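Bench notebook, July, mid-afternoon
The taped table: where the bin goes, where the board goes, and what to do about the tape
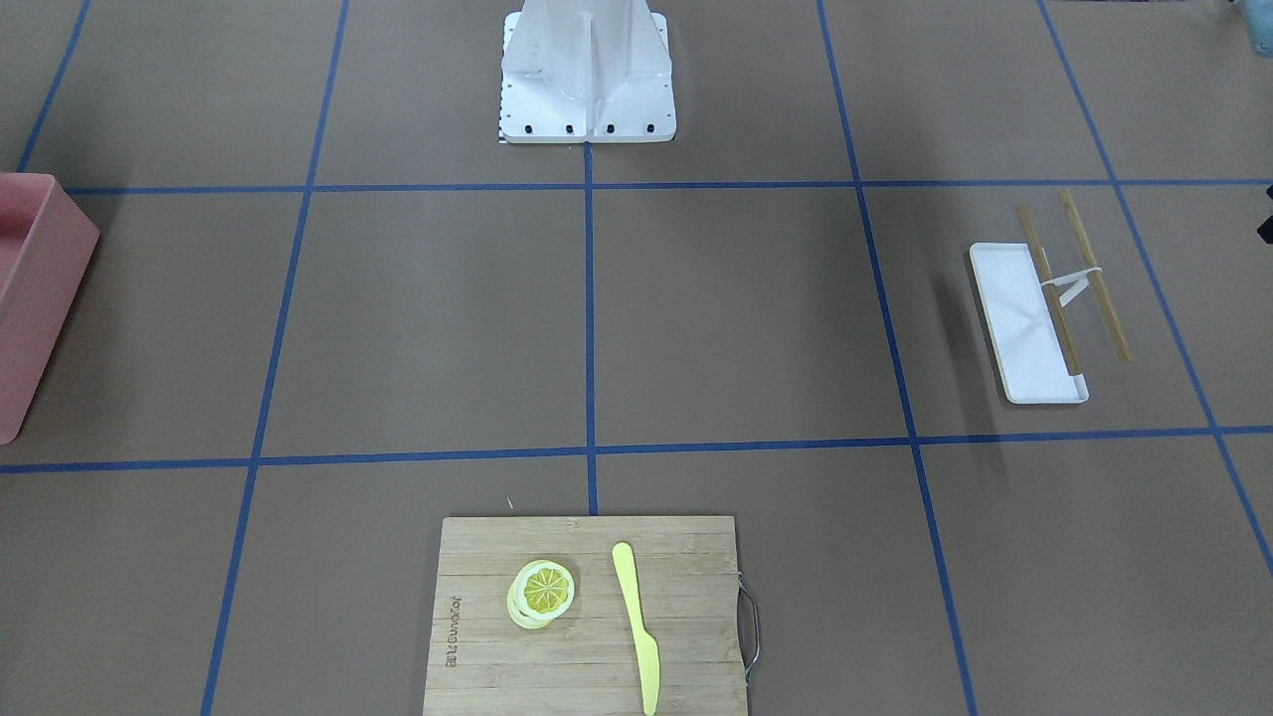 Fung-ping Hsueh would like it written down somewhere that she never agreed to squares this big. Her feeling is that a large square is only a polite way of saying "somewhere over there", and that if we want the cutting board back in the same spot every morning we should give it a proper outline of its own, the way people do with tools on a pegboard.

So, Fung-ping, it's written down. I have been turning it over most of the afternoon and I think you're half right, and I'll try to be fair to your half as I go along.

To start with what we have. The blue lines on the brown top were put down in the spring, when several of us were using the table for different things and kept coming back to find our stuff pushed up to one end. Szymon did most of the laying out with the 1000 mm steel rule and a lot of patience, and I held the other end of the tape and offered opinions. The idea was that you could shout "one square to the left" across the room and have the other person put a thing down in more or less the right place. For that it has been a great success. I noticed last week that Hanan, who came to us well after the tape did, talks in squares without having been told to.

What we never settled is what lives on the table for good and what is only passing through. The pink bin stays at the left. That was decided by the bin, really. It was put there one day full of sponges and odd spoons, and every time somebody moved it somebody else put it back, and after a while it seemed kinder to leave it. The cutting board goes at the front, in line with where the middle strip stops. I like that arrangement very much. You walk up to the table and the line points you at the board, and there's no tape under the board to make it rock.

That last point deserves a few more words, and I want them here for whoever redoes this after us. In the very first layout the middle strip ran all the way to the front. The board sat across it and was never quite flat. You wouldn't think one thickness of tape could matter, but put a round thing on a board that's up on a ridge and it goes for a wander. Szymon put up with it for two weeks, I put up with it for three days, and then he took a blade and ended the line short. Please leave it short. If you are relaying the tape and feel the urge to tidy it up by running it through, go and have a cup of tea.

Now the squares. Stavros asked this morning (in passing, with his coat on, which is how he asks most things) whether they're all the same size. They are not quite, and I'd rather admit it than have him find out with a ruler. Szymon's are good. Mine drift. When you pull a long strip by yourself you end up leaning on one end, and the tape follows your shoulder. I have checked the worst of them and I can live with it, and for the sort of work we do here - setting things out, wiping them down, putting them back - it makes no difference that I can find. If someone needs real positions they should measure from the table edge and leave the tape out of it.

Fung-ping's outline idea, then. I tried it over lunch with a bit of leftover tape, on the spare offcut of board by the sink so as not to spoil the real table. Went all round the cutting board at a finger's width. It looked very smart. It also did just what I was afraid of: once there's a box with a shape, people put the thing in the box and stop looking at anything else. I asked Hanan to clear up and set out again, and the board went back perfectly, and the cloth and the bowl went wherever they liked. With the plain squares she'd put all three down with some thought. One try proves nothing, I know that. But I did want to record it.

The half of it where Fung-ping is right is the corners. A board can be in the correct square and still be turned a little, and over a day the little turns add up, and by four o'clock it's sitting at an angle that annoys everybody. My proposal is two small corner marks, just the near left and the near right, short pieces, nothing under the board. You butt the front edge up to them and it's square to the table. No box. I've cut the pieces and stuck them to the inside cover of this notebook for now. Séverine, if you're in first tomorrow, they're yours to put down if you agree, and if you don't agree then leave them and we'll argue over coffee.

About the tape itself. We've gone through Hisisen tape and Corlow tape, both blue, and to my eye there's not a lot between them on this table. What matters far more is how clean the top is when it goes on. Where we wiped with the soapy cloth and let it dry properly, the ends have stayed down. Where we were in a hurry (I was in a hurry) they curl, and then crumbs get under, and then some helpful person picks at it while they're thinking. I include myself. My thumbnail has done more harm to that grid than anything else in the building.

The method, so it's in one place and not in three people's heads:

Clear everything that lifts off. Wipe with warm soapy water, then plain water, then leave it alone. Ten minutes is not enough if the room is cool; on the day we did it well the room was at 26 degrees and it still wanted half an hour. Mark the ends of each line in pencil at both edges of the table. Two people to a strip, one at each end, tape held just off the surface and snug but not stretched. Stretched tape creeps back and you get the curl again. Lower it at one end and walk a dry cloth along it towards the other. Do all the lines in one direction first and then the ones that cross them, so the crossings all have the same tape on top. We didn't manage that last time and it bothers me more than it should.

To take old tape up, go slowly and pull it back low over itself. If it leaves gum behind, a bit of cooking oil on a rag, five minutes, then soap. Don't scrape. The brown top will show a scratch for ever and the blue will not hide it as well as you'd hope.

On the bin. I emptied it after lunch, which I'd been promising to do. It holds a good deal more than it needs to. A rectangular bin with a decent lip is a lovely thing to carry, and I think that's why it fills up: it's always the nearest container you can pick up with one hand while holding the door. I found the good peeler in there, the one Stavros was sure had gone home with someone. I found two lids that don't belong to anything we own. There was also a packing slip from Yen with 2447 written on it in marker and underlined twice, and if that means something to you please come and claim it, it's pinned on the corkboard.

I washed the bin out and put back only the sponges, the dry cloths and the small brush. Everything with a handle has gone to the drawer under the window. I'd like to try this until the end of the month. The bin is for wiping, the drawer is for using, and the board has nothing stored on it overnight, however convenient it looks at closing time. Séverine pointed out that the drawer sticks, and it does. I rubbed a candle stub along the runners and it's better. It will want doing again.

We talked for a bit about moving the bin over to the right, for those of us who wipe with the right hand. I was keen on this for all of an hour. Then I stood at the front and went through the motions, pretending to clear a board, and found I hold the cloth in my right and sweep the bits towards my left, so the bin is already on the side where my spare hand is. Szymon is left-handed and says he's never noticed where it is. So it stays. If somebody new finds it awkward, say so, it's only a bin.

Hanan asked whether we should label the squares, letters one way and numbers the other. I can see the appeal, and we did talk about it in the spring. My worry is that labels on a table you wipe every day turn into smudges in a week, and a smudged label is worse than none. What we could do is put the letters along the wall behind and leave the table clean. She's going to draw something up. I said page 10 of this book was free and she should use it, so if you turn back and find a drawing in green ink, that's what it is.

Still to do, in no special order. Get Fung-ping to stand at the table and try the corner marks before she makes up her mind. Check the tape ends along the front once the soap has had a night to dry. Order another roll of blue before we're down to the cardboard, and ask whether Medbridge will still put it in with the cloths so we don't pay delivery twice. Find a home for the two lids. Give Stavros his peeler.

Left the board washed and standing on its edge by the sink. Whoever is in first, it goes back at the front, at the end of the middle line.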